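The Frade Street jam swap is moving, and I have opinions

2026-04-02

So it's official: the spring jam and pickle swap is leaving the old fire hall and going to the Brurholm library annex, starting with the June one. I got the word from Joana Quintela, who has been running sign-ups for as long as I've been dragging my jars over there, and she sounded pretty cheerful about it for somebody who has to redo every single flyer. The hall's new owners want the space for dance classes, fair enough, and the library offered us the big downstairs room for free as long as we're swept up and out by 5.

I'll miss the fire hall! It was drafty and the parking was a mess, but it had that long counter by the kitchen where everybody ended up standing around eating crackers. The annex has better light and real bathrooms (plural!), and it's on the Stistley bus line, so people without cars won't have to beg a ride from Mervin Morin anymore. Mervin says he'll keep driving anyone who wants a lift anyway, and his van holds a lot of pickles.

Now the numbers, for those of you who like them. Last year's swap brought in 1309 jars. We had 58 tables' worth of people signed up and a waiting list on top of that. The library room fits more, and Joana has the new limit set at 200 swappers, which I think is plenty. If you've ever tried to squeeze past someone holding a crate of chutney you know what I mean.

The rules are mostly the same. Bring sealed jars only, with a label that says what's in it and when you made it. That goes for the red stuff especially, and yes, I'm looking at you, pepper jelly people. I took home what I thought was strawberry last spring and put it on my kid's pancakes, and we had a very lively breakfast. Put the word HOT on it, big letters, please.
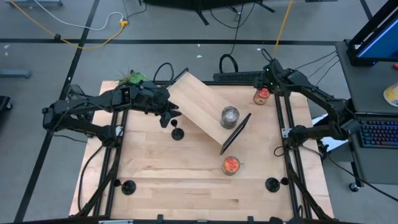

*A jar of something red beside a wooden tray on the workbench.*

The new thing this year is a class table. Hélder Arruda is going to show people how he does his mother's quince paste, start to finish, and Vitória Peixoto is doing quick refrigerator pickles for beginners, the kind where you don't need a canner or any special pot. I've eaten both and I'd get there early. Each class has a sheet you sign at the door, no charge, though Vitória would love it if you brought your own cucumbers. She'll have the brine and the dill.

There's also going to be a judged shelf again, after we skipped it last year (long story, involving marmalade and hurt feelings). Colm Mac Suibhne has agreed to judge, and he swears he can't be bribed, but I'm told he's fond of piccalilli. One jar per household, plain lid, name on the bottom and not on the front. The winner gets the Trornska cup, that dented old thing with the handle that's been going around since before I moved here. I came close once with a plum butter and I'm still not over it.

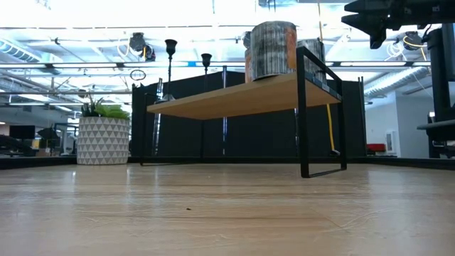 Getting your table ready is the part people always ask me about, so I'll say what works for me. You get one folding table and whatever you can stack on it, and the trick is height. A flat row of jars gets lost as soon as two people lean over it. I like a little riser like the one in the photo, with a light wood board on top and open black metal ends, so you can stand the small jars up where folks can read them and tuck the sample spoons in the gap underneath. A sturdy box with a dish towel over it does the same job for nothing. Just please test it with full jars at home first! I lost a whole batch of bread-and-butters to a wobbly crate, and the fire hall floor smelled like vinegar until the next potluck.

Sign-ups open next week at the library's front desk, and there'll be a paper list at the Frade Street bakery too for anyone who hates online forms. If you had a table last year you get first pick until the end of the month, and after that it's open to everybody. Empty jars can be dropped off at the annex anytime during library hours. Clean ones, with the rings off, and no mayonnaise jars, they never seal right.

Setup help is still needed, mostly for hauling folding tables down from the storage room, and there is an elevator but it's slow. Call Joana or catch her at the bakery in the mornings. I'll be by the door with the apricot jam, same as always, and I do take trades for rhubarb.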